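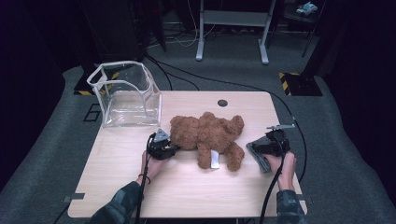

Re: [stemdale-newmoms] belly wrap, worth it or not?

4 min read

2018-04-26

> Hi all, first post here so be gentle! I'm due with my second in a few weeks
> and my sister-in-law keeps telling me to get one of those long cloth belly
> wraps for after. With my first I just had a stretchy tube thing from the
> drugstore that rolled up every time I sat down and I gave up on it. Has
> anyone here used the real kind, with the knots or the ties? Did it help your
> back at all? And how do you put it on by yourself with a newborn yelling at
> you? I'm looking at the Rimkutė one but it isn't cheap and I'd hate for it
> to end up in a drawer.

Welcome! And congratulations, second babies are a whole different ride.

I used the Rimkutė after my youngest was born in January, so it's pretty fresh in my mind. I had a vaginal birth with a small tear, no surgery, so take all of this with that in mind. If you end up with a C-section please ask your midwife or doctor before you put anything tight near the incision. Mine wanted me to ask even without one, and she had me wait until I was up and walking around comfortably.

OK so, did it help my back? Yes, while I had it on. I have a long history of slouching over babies, and the wrap sort of reminded me to sit up, especially in the evenings when she was feeding nonstop and I was folded up on the couch like a lawn chair. Did it give me my old stomach back? No. I wouldn't buy it for that. My belly went down at its own speed, same as the first two times, and I had a bit of separation in the middle that only got better once I did the exercises from the pelvic floor therapist. (If you haven't been to one, go!! I wish I'd gone after my first.)

Putting it on alone was the part I hated for the first week. The cloth is really long and the instructions assume you have a patient friend standing there. What worked for me was tying one end to the doorknob, leaning back a little to keep it snug, and turning myself toward the door while I crossed it over in front. You look ridiculous. Start low, down over the hips, and work up, and make the bottom the snuggest part. I had it backwards for 2 days, tight at the ribs and loose underneath, and I felt this awful heavy pressure down below until I read the leaflet again. If you feel that heaviness, or you can't take a full breath, or you start leaking when you weren't before, take it off and mention it at your checkup.

I wore mine 4 hours at a stretch at the most and never to sleep in. Some people wear it all day long. I got too hot – nursing makes me sweat like crazy anyway – and it left marks if I didn't have a thin tank top underneath. Cotton, not the slippery kind or the whole thing slides.

Other brands: a friend lent me her Budeo, the one with Velcro panels. Much faster to get on, and probably what I'd pick if you have a toddler to chase. But the Velcro scratched my side when I sat down and it is LOUD. Try peeling that open next to a baby who just went down. The Plakotano I've only handled at the secondhand sale at the Stemdale library. It seemed stiff to me, with actual boning in it, and I put it back.

On price, check the secondhand table before you order anything new. I saw a Rimkutė go for 19 dollars at the last one, and plain cloth washes up fine. I'd skip a used Velcro one unless you can test the grip.

Mine is clean and sitting in the closet, and you're welcome to borrow it for a few weeks and see if you like it before spending the money. I can bring it to the next coffee morning, or leave it on my porch if you're already too huge to want to go anywhere. Write me off list and I'll send you the address.

Good luck with the last few weeks, and put your feet up if your oldest lets you!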